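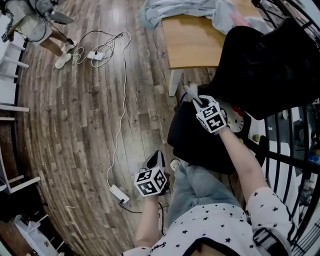 Cunbridge Workshop Team, Handheld Kit Support

Section 2: Your first session with the Ommont grippers

I wrote this part of the guide after setting up the Ommont pair more often than I care to admit, so forgive me if it rambles a bit. Read it through once before you switch anything on, then come back and follow the steps with the kit in front of you. If you've only got the single-hand version, skip step 5 and the second half of step 6.

What you need to hand

Both grippers, the chest strap, the Auer base unit and its power adapter. You'll also want something to practise on. I like a soft fabric bag on a chair, because it sags and shifts and makes you slow down (a cardboard box is far too easy!). Soft toys and folded cloths are good too.

Getting started

1. Plug the base unit into the mains and wait for the steady light. The cable is long, which is lovely until you step on it, so run it along a wall if you can.

2. Put the strap on over your top and pull it snug. You should be able to bend forwards without it sliding about.

3. Check the marker cubes. Each gripper has a white cube on top with black-and-white patterns on its faces, and the tracking depends on those patterns being clean. Wipe them with a dry cloth. No sprays, please. I took the edge off a pattern that way and had to order a new cube from Ondard.

4. Pick up the right gripper and squeeze it gently a few times. The fingers should open and close without sticking.

5. Do the same with the left.

6. Stand with your arms relaxed and press the start button on the right grip, then the left. You'll hear 2 beeps when the pair has been found. If you only hear one, lower your arms, let go of both buttons and try again.

7. Reach for your bag. Go in slowly, take hold of the edge, lift it a little and put it back. Keep your spare hand low and out of the way, but don't let it drop behind you.

8. Press and hold the right button to save the session.

CAUTION: Watch your feet. You'll be looking at your hands the whole time, and power strips and loose leads have a way of ending up just where you want to stand. I tape mine down now.

CAUTION: Use a chair that stays put. If yours has castors, push it against something solid before you start pulling at whatever is on the seat.

Note: When you reach deep into a bag, the cube can get covered by the fabric. A short gap is fine and the software fills it in. If it stays covered, the session is marked amber and you'll need to do that reach again, so try coming in from the side with the cube kept clear of the opening.

Note: The memory holds 3000 grasps before it asks you to copy them across. I'd do it sooner. Gion Eberhard on our bench filled his to the top and then sat through a very long transfer with a very cold cup of tea.

Section 3 covers charging and changing the finger pads.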